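**T-Shirts auf dem Bett falten — bringt das Rollen wirklich etwas?**

Überall liest man, gerollte T-Shirts seien platzsparender und würden weniger knittern. Ich glaube das nicht so recht. Mein Schlafzimmer ist klein, einen Tisch zum Falten habe ich nicht, also muss das Bett mit dem Spannbettlaken herhalten. Der große Karton an der Wand bleibt vorerst stehen. 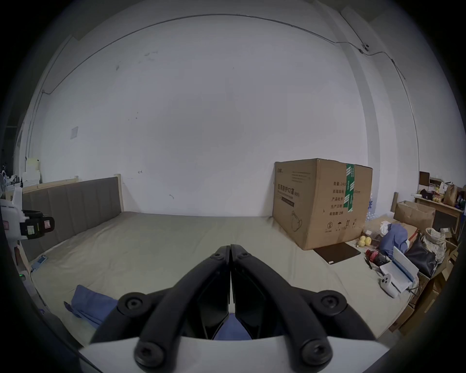 Mich stört vor allem, dass die Matratze nachgibt und jede Kante schief wird. Im Forum von Talow wurde mir ein Faltbrett von Abreu empfohlen, aber braucht man so etwas bei dünner Baumwolle?

*Gepostet von knitterfrei41*

---

**sockenlade_nord**

Das Brett kannst du dir sparen. Ich hatte eins, nach drei Wochen lag es unter dem Schrank. Shirt flach hinlegen, Ärmel nach innen, dann längs zu einem Streifen falten und von den Enden her leicht straff ziehen. Auf einer weichen Matratze wird das nie schnurgerade — in der Schublade sieht man davon aber wenig. Dass Rollen Falten verhindert, halte ich für ein Gerücht. Meine gerollten Shirts haben eben Querfalten.
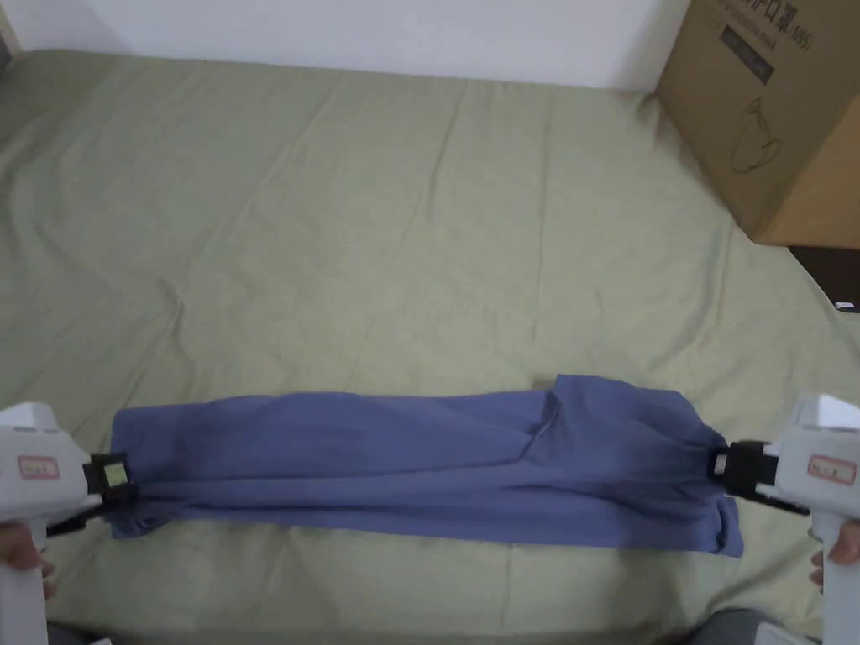 Muss ich das Shirt vorher bügeln?

Bei Alltagsshirts reicht es, den Stoff mit der flachen Hand auszustreichen. Bügeln lohnt sich erst kurz vor dem Anziehen.

---

**brandton2902**

Rollen!! Mache ich immer so, passt alles rein.

---

**waschkorb600**

»Passt alles rein« hängt doch wohl von der Schublade ab. In meiner flachen Kommode von Plaltton klemmen die Rollen, gefaltet und hochkant gestellt geht sie zu. Miss erst die Innenhöhe, bevor du alles umräumst.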